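Print this page
E-mail this page

Jimar two-finger gripper: laundry loading demonstration

Product group: end effectors, light handling
Supplied by: Vunirach, Bradgate site
Page updated: 19th November

The Jimar is an electric parallel gripper for soft and irregular goods. It is sold as a bare unit or as part of a demonstration cell with arm, wrist camera and controller. Since July the Bradgate open days have included a household task, in which garments are moved between a basket on the floor and a front-loading washing machine. Visitors asked for a task they could judge without knowing the trade, and laundry has replaced the earlier parts-sorting bench.

The work area is a domestic utility corner with a wood-look floor. The machine stands between fitted units, so the arm has to approach the door from the front.
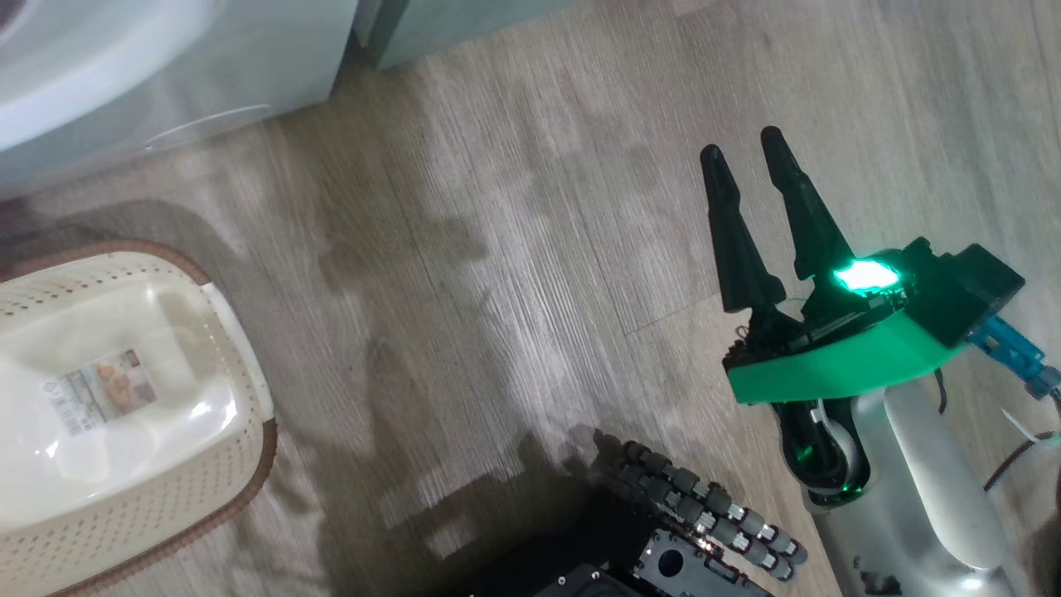
Jimar gripper with green wrist bracket; multi-jointed hand at the lower edge.

The fingers are black and tapered with rounded tips. They are held by screws and can be changed on site. Sharp-edged fingers are not offered for textile work.

Specification, demonstration unit

Stroke: 100 mm
Mass without cable: 383 g
Finger change: 17 minutes, including recalibration
Recommended inspection interval: 2,000 cycles

Cloth has no fixed shape, and a grasp point found by the overhead camera may have moved by the time the fingers arrive. The wrist camera is therefore used for the last part of the approach. It sees both fingers and whatever lies between them, and the controller corrects the path from that view alone.

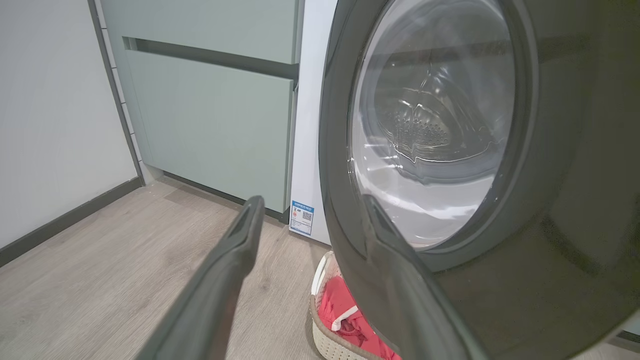
Approach height is set by the lowest point the fingers must reach, in this cell the inside of the basket. The door ring is the second limit. Contact with the ring stops the arm, and the operator must clear the stop before work continues. Glossy surfaces and glass return false edges to the camera; the Lukoševičius filter, supplied with the controller, removes most of these but adds a short delay to each correction. It can be switched off where the fittings are matt.

Grip force is set in software. For mixed garments we advise starting at the lowest setting and raising it one step at a time. Heavy items such as bath towels are outside the rated load when wet and should not be used in a demonstration.

Sessions at Bradgate are run by an operator, who can pause the cell at any point so that visitors may look at the fingers closely. Please stay behind the floor line until the operator gives the word. 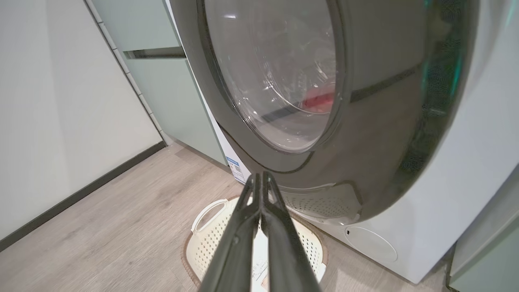 Photo: Vunirach, Bradgate

Baskets should be low and stable, with an open top. A pierced wall is acceptable, although small holes can catch a fingertip if the approach is too shallow. Remove loose tags before running unattended trials, as the camera may pick them as grasp points.

The cell is available for hire without the washing machine. Delivery, floor fixing and one day of operator training are quoted separately. Spare fingers are sold in pairs.

Print this page
E-mail this page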